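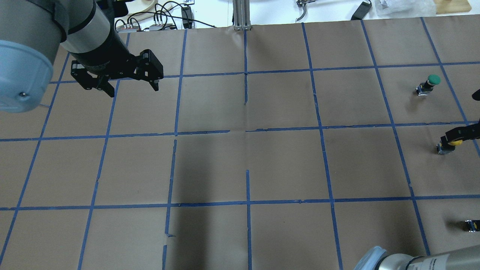

Unit 6: The Secondary World and the Reader's Patience

Required reading: Reet Kütt, The Salt Road to Stosora, opening chapters through the crossing at Muvov.

Students should complete the reading before Thursday. Seminar discussion will assume knowledge of the text up to the point at which the ferry is refused.

Background

Kütt's novel belongs to the tradition of secondary-world fantasy, in which the action takes place wholly outside our own geography. The city of Stosora has its own calendar, tax law and burial customs, and very few of these are explained when they first appear. The word "bivel," for instance, is used throughout the opening chapter, and its meaning (a debt inherited through the mother) must be worked out from the quarrel between the two sisters.

Terms for this unit

Exposition: information supplied to the reader about events or conditions outside the immediate action.

Incluing: the scattering of such information through dialogue and incident, so that it is absorbed gradually.

Focal character: the person through whose perception the narrative is filtered. In the first 50 pages this is always Maret, the younger sister. The ferryman's chapter is the first exception.

Points for discussion

Consider what Maret already knows about the Salt Road and therefore has no occasion to think about. How does Kütt convey these matters to the reader?

Compare the market episode with the prologue. The prologue was added for the second edition and is narrated in a markedly different register. Students may wish to consider whether the novel requires it.

Stankevičius editions print a map on the endpapers. Please note that the river is named differently there than in the text.

Written work

The essay for this unit is limited to 4000 words, including notes but excluding the bibliography. Page references should be to the second edition. The essay carries 50 percent of the module mark.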